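Ticket 351: Fall family events calendar shows pumpkin patch hours one hour late

Status: Open, waiting on feed owner
Assigned to: Perihan Oral

Events pulled from the Vatora feed display 10:00 for a 9:00 start. Hayride and corn maze entries typed in by hand are correct. Cleared the page cache, no change.
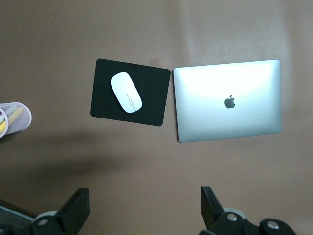 Last changed: Oct 16, 2024

Feed sends times with no zone. Calendar plugin was updated in August and now assumes Eastern. Set the default to Central and reimported 30 entries. 25 correct, 5 still wrong. All 5 are repeating events at the Guduvar farm. Repeats keep the old zone until deleted and added again. Asked Vatora to resend them.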